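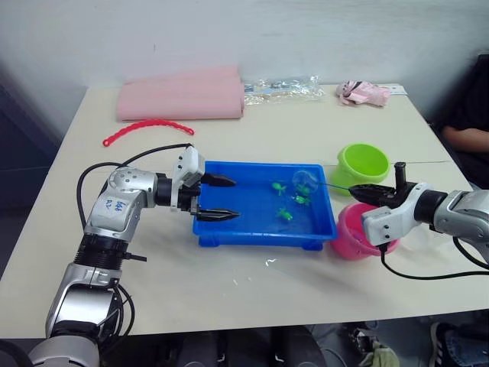

A user's note on the last edition asked why the canopy steps come after the counter steps, when the counter has to be moved out again to open the frame. They have been put in working order for this edition: canopy first, counter second, games last.

## 4. Putting up the Veltora booth

You need two adults, a rubber mallet, and a clear, level space on grass or pavement. Check for overhead wires and low branches before you unpack.

### 4.1 Canopy frame

1. Stand the folded frame in the middle of the space and take off the storage strap.
2. With one person at each end, lift the frame slightly and walk backward until it is half open.
3. Lay the roof fabric over the frame with the Prireck label facing the front. Press the corner tabs together.
4. Walk the frame out the rest of the way. Push up each corner slider until the pin clicks.
5. Raise the legs one notch at a time, front pair first and then the back pair.

**Caution:** Keep fingers clear of the crossbars when opening or closing the frame.

### 4.2 Anchoring

On grass, use all 14 stakes. Drive them in at an angle, with the tops leaning away from the booth, and tighten the ropes by hand.

On pavement, use weight bags in place of stakes. The total weight must be at least 200 lb, split evenly between the four legs. Bags are not supplied. The Garrido bag set (part no. 1468) fits the leg plates.

**Caution:** Do not leave the canopy up overnight or in strong wind. Take the roof off first if the wind picks up during the day.

### 4.3 Counter and side walls

1. Unfold the counter and lock both braces.
2. Hook the counter onto the front legs. The hooks should sit below the leg collars.
3. Hang the back wall, then the sides. Fasten the straps from the top down.
4. Clip the price board to the left or right leg.

**Note:** Booths bought before the Tudgate leg plates were introduced have a single hook on each side. Put a folding table under the counter if you plan to stand anything heavy on it.

### 4.4 Game tables

Set game tables behind the counter, leaving room for the operator to walk past. Put water games at the end farthest from any power cord, and fill trays once they are in place.
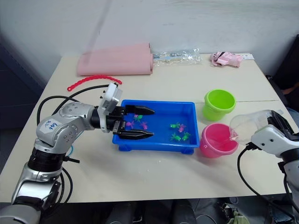 *Blue tray with pink and green toys, and two small buckets.*

Keep prizes and the cash box on a separate table. Wipe up spills before opening, and again at each change of operator.

### 4.5 Taking down

1. Empty any water well away from the stakes.
2. Remove the walls and the counter.
3. Lower the legs, release the sliders, and fold the frame halfway.
4. Take off the roof and finish folding. If the fabric is damp, hang it up to dry before storing it.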